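We use cookies to remember your login and to show you slightly worse ads. Accept / Manage preferences

Store cameras that "rate your outfit" – anyone else been through one?

hemline_hal
Went into the new Braser store on Monday to return a jacket. There's an arch by the door with a screen on it. You walk through, it thinks for a second, and it gives you a style score. I got 83. My wife, in the same raincoat she has owned since college, got 197. There's no posted maximum, so I have no idea how bad I should feel.

No sign that I could find saying what happens to the video.

tallgrass
It's the Wesari system. They had it at the mall in May as a "fun activation." The sign exists, it's at knee level behind the plant.

oldzipper
I don't see the problem. Stores have had cameras on the ceiling for decades. At least this one pays you a compliment.

hemline_hal
It did not pay me a compliment.

Bülent Kurtuluş
I do window displays, so I've sat through the sales pitch. The score goes up when you look different from the last few hundred people through the door. That's pretty much all of it. Wear a snorkel and you're a fashion leader. What the store is paying for is the other part, where it logs how long you stood in front of the coats.

tallgrass
So it measures individuality by comparing you to a crowd of people returning jackets.

oldzipper
Which is how high school did it too, and we all came out fine.

pleatandthank_you
Some of us came out at 83.

Ward Van Acker
Going to disagree with oldzipper a little. A ceiling camera is there in case somebody steals something. It mostly gets ignored. This one has an opinion about every single person who walks in, kids included, and somebody keeps the opinions. I asked the manager how long and she gave me a card with a web address. The page asked me to accept tracking before it would tell me about the tracking.

oldzipper
Okay, that part is funny. I still think you're all giving it too much credit. My nephew walked through three times in the same hoodie and got three different numbers.

Bülent Kurtuluş
A camera that's bad at its job is not a comfort to me. They'll still act on the number. The pitch had a slide about "priority fitting rooms" for anyone over 439.

hemline_hal
I would like it noted that I waited about 120 seconds for a fitting room.

pleatandthank_you
Grīnberga across the street has no arch and a man named Ward who tells you the pants don't fit. Free of charge.

Ward Van Acker
Different Ward. But he's right about the pants.

tallgrass
Did anybody get the reward? At the mall it was a tote bag.

hemline_hal
Ten percent off Mavar socks. I used it, so I guess they know about my socks now.

oldzipper
And there it is. Moving on, I finally picked up new plates over the weekend and I can't decide which color to keep for the shop break room. Vote if you like, no score will be assigned. 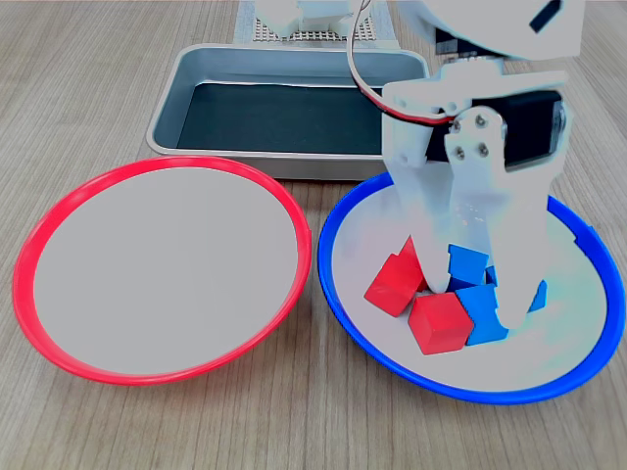

Red rim or blue rim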